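Onberg Mesh Cup vs Ritgate Mesh Cup - Desk organizer review

The Onberg cup and the Ritgate cup are both black wire-mesh cylinders with an open top, and both are sold as pencil holders. I used each of them for hairbrushes and combs instead of pens. The Onberg is the cheaper of the two. The Ritgate comes with a foam pad for the underside and the Onberg does not.

Size and weight

The Onberg weighs 123 grams on my kitchen scale. The listing does not give a weight. The rim is rolled and has no sharp spots. The seam down the side is visible from close up and can be turned to the wall. The base is solid sheet, and hair collects in the corner where the base meets the mesh. A dry paintbrush clears it out. Water works too, but the mesh holds droplets for a long time afterward.

Stability

A cup made for pencils is light, and a hairbrush carries most of its weight in the head. With the handle down, a vented brush leans against the rim and the load ends up outside the base. On a smooth white tabletop the Onberg stayed upright with one vented brush in every position I tried. With a heavy round brush (Gongate, long handle) it tipped when the brush was pushed toward the rim. The Ritgate tipped at the same point. The foam pad stops sliding but does nothing for tipping.
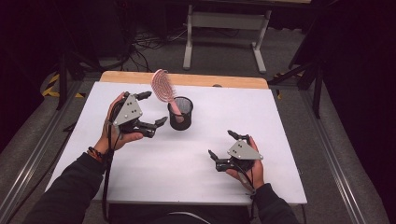
A paddle brush is a worse fit than a vented one. The wide head covers most of the opening, so a second item has to go in first and come out last. Two narrow combs and one vented brush is the practical limit for this diameter. Glass pebbles in the bottom help with balance, at the cost of some depth. I put in 43 of them and the round brush then stayed up.

Finish

The black coating on the Onberg is even on the outside and thinner on the inside of the base. After daily use from January to May there are two light scratches near the rim and no rust. The Ritgate has a slightly glossier coat that shows dust sooner. Lacey Lockwood asked under my last review whether either one can stand next to a sink. I would keep both on a dry shelf.

Verdict

Onberg for one or two light brushes. Ritgate if the surface is slippery and the price difference does not matter. For round brushes, look at the Howells ceramic jar, which is heavier and has no mesh to clean. Ratings: Onberg 4/5, Ritgate 3.5/5.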